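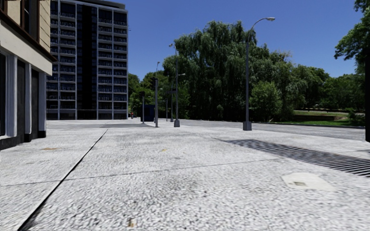

A reader wrote to us that the front door of an apartment building is judged by its sound, and that hers had slammed through two winters before anyone replaced the closer.

Firnent Surface-Mounted Door Closer: Review
March 2018 | By the Grorkmont Housing Review Desk

Home Reviews Maintenance Archive Search

The Firnent is a hydraulic closer for shared entrances, sold through Wurura and supplied with an arm, a cover and a paper drilling template. We fitted it to a main entrance door in Beltrán in November and left it in daily use through the winter.

Installation

The template is clear and printed at full size. The screws supplied are adequate for timber, but the set for metal frames must be ordered separately, and the box does not say so. Our fitter finished the work in 22 minutes, working alone from a stepladder.

Performance

Closing speed and latching speed are set by separate valves. Both turned smoothly with the key provided. The door closed quietly on calm days. In strong wind it sometimes stopped short of the latch – a fault we reduced, but did not remove, by raising the spring setting. We inspected the unit after 2,000 openings and again after 3,000. No oil was found on the body or the arm, and the speed settings had held.

Older residents should be asked to try the door before the spring is adjusted for the last time. At the highest setting it was too heavy for several of ours.
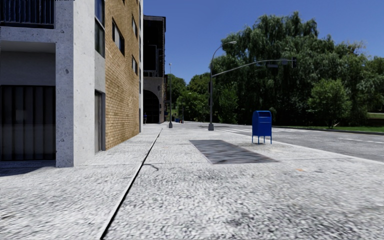 Assessment

The Firnent is suitable for sheltered entrances with moderate traffic. For exposed doors, we advise a stronger model. The cover is thin and marks easily. Replacement covers may be ordered from Wurura – allow 2 weeks for delivery.

Contact the Review Desk | © Grorkmont Housing Review | Back to top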